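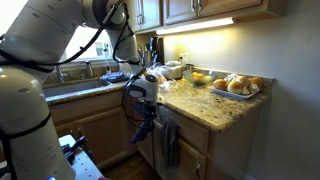 How often does a granite countertop need to be resealed?
Go by absorption and ignore the calendar: put a spoonful of water on the stone, wait ten minutes, and reseal if the spot has gone dark.

Thread: Sealing speckled granite next to the sink

ncele_stone
Counter is beige, brown and gray granite, polished, bought through Jurkdale. Water test passes everywhere except a strip to the right of the sink, which darkens in under five minutes. Planning to use Donico penetrating sealer on that strip only. Any reason to do the full run?

gritty749
Do the full run. Spot sealing leaves a visible edge on polished stone.

P. Prieto
Disagree with gritty749. A penetrating sealer leaves no film if the excess is wiped off within the dwell time. The visible edge comes from residue. Seal the strip, buff, check it under the cabinet light at a low angle. If there is haze, rewet with sealer and wipe again.

gritty749
I've seen the edge on three jobs. All wiped on time.

P. Prieto
Which product?

gritty749
Gunnlaugsson on two, can't remember the third.

P. Prieto
Solvent or water based? The water based one hazes if the stone is below room temperature, and a counter under a window in November will be.

ncele_stone
Window is directly above the sink, so that may apply. There is usually a damp cloth sitting on that strip too. Could the cloth alone cause it?

dostow_user
A wet cloth keeps the stone saturated, so your water test is reading moisture that's already in there. Move the cloth, leave the strip dry for 24 hours, retest. Same for anything that drips, soap pump included. I used Dostow on mine and it did nothing until I stopped parking the dishcloth there.

gritty749
Agree on drying it first. Still say full run.

ncele_stone
Grit question while I'm at it. There is a dull patch by the faucet, probably hard water. Someone at the store suggested 800 and then 1,000 by hand.

P. Prieto
Do not sand it. You will cut through the factory polish and 1,000 won't bring it back. Plastic razor blade held flat, then pH neutral cleaner. No vinegar.

dostow_user
Vinegar is fine on granite if you rinse. It's marble you have to worry about.

P. Prieto
Some stones sold as granite contain calcite. Test under that white rounded appliance first if you insist.

ncele_stone
Update. Cloth moved, strip left dry overnight and through the next day. Retest took 14 minutes to darken. Leaving the sealer in the box for now. Blade took off most of the dull patch.

gritty749
14 is borderline. Retest in spring.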